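Flarncombe Technical College – Robotics Program
The following posts set out the work of this year's Applied Automation class, for the information of students, families and our partner employers. Questions may be left under any post in the thread. 1/20

The class is open to students in the second year of the certificate. It meets in the Osar Building, on the ground floor, from 1:15 p.m. until the building closes. Students are expected to have passed Workshop Safety and Introductory Programming before the first session. 2/20

The instructor of record is Eifion Cadwaladr, who also has charge of the electrical bench. Office hours are posted on his door and are not repeated online, as they change with the timetable. 3/20

The class project is bin picking. Each team must write and test a program that directs the robot arm to take mixed parts out of an open bin, one at a time, and set them down in a marked area on the table. 4/20

The parts are not laid out in rows. They lie at odd angles, lean on one another and sometimes end up against a wall of the bin. A program that handles a neat tray will often fail on the first attempt at a mixed bin, and teams should plan their time with this in mind. 5/20

There are six teams this year. Team lists are final. A student who wishes to change teams must have the written agreement of both teams and of Mr. Cadwaladr before the second progress check. 6/20

Each team keeps one logbook. Every pick attempt is entered, including those that fail, with the part attempted, the approach angle and the result. Entries made from memory at the end of the afternoon will not be accepted. 7/20

At the first progress check the class had logged 461 attempts, of which 212 ended with the part set down inside the marked area. These figures include the early trials, when the arm was run at low speed and most teams were still correcting their coordinates. 8/20

The most common cause of failure in the logbooks was contact between the gripper and a bin wall. The next was a part that moved when its neighbor was lifted. Teams Vanags and Gasness have both written routines that look at the bin again after every lift, and they will present these to the class. 9/20

A word on team names. Teams are named after former workshop supervisors of the college, and the names are assigned by draw. The program has received several requests for other names. The practice will continue. 10/20

Cable routing is assessed as part of the project. Cables at the wrist need enough slack for the joint to turn through its full range, and loops should be checked at both ends of the motion before a program is run above low speed. Marks were lost on this point last year. 11/20

The control pendant remains with the team member named as operator for that session. The operator does not also write in the logbook. When the operator changes, the arm is stopped and the change is entered with the time. 12/20

Students may not reach into the bin while the arm is enabled. This applies equally to students who are only straightening a part. A first breach means the team loses the remainder of its session – a second is referred to the head of program. 13/20

The work at hand, with the arm in the bin:
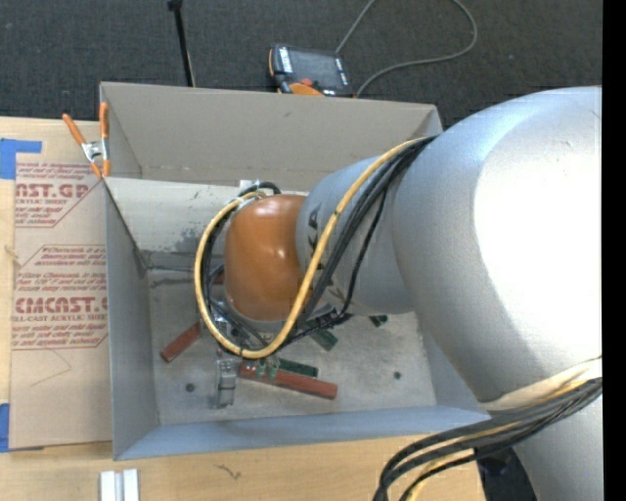
Applied Automation class, bin-picking project. Reddish-brown and dark green blocks are among the mixed parts in the bin; the control pendant is on the carpet behind. 14/20

We have been asked whether the color of a part matters. For the assessed run it does not. Teams may use color to tell parts apart if their program calls for it, but credit is given for the pick and the placement alone. 15/20

The assessed run will follow the same order for every team. The instructor fills the bin, the team has two minutes to look at it without touching, and the program is then started. Code may not be edited once the run has begun. One restart is allowed, and it carries a deduction. 16/20

Written reports are due one week after a team's run. The report should explain what the program does in words that a reader outside the class could follow. Code belongs in the appendix. Reports that consist chiefly of code will be returned for revision – this has happened every year. 17/20

Families and employers are welcome at the open session in August, from 4:30 p.m. Visitors should enter by the east door of the Osar Building and sign in at the desk. Closed shoes are required in the workshop. Children under 12 must stay with an adult at all times. 18/20

Students who need more bench time may book it through the program office. Bookings are for one hour and lapse if the team is more than ten minutes late. The arm may not be run unless a member of staff is in the room, and a booking does not by itself mean that staff will be present. Please confirm when booking. 19/20

Correction to post 12: the operator may sign the logbook at the close of the session but may not make entries in it during the session. The printed class guide has the correct wording. Copies are held at the program office. 20/20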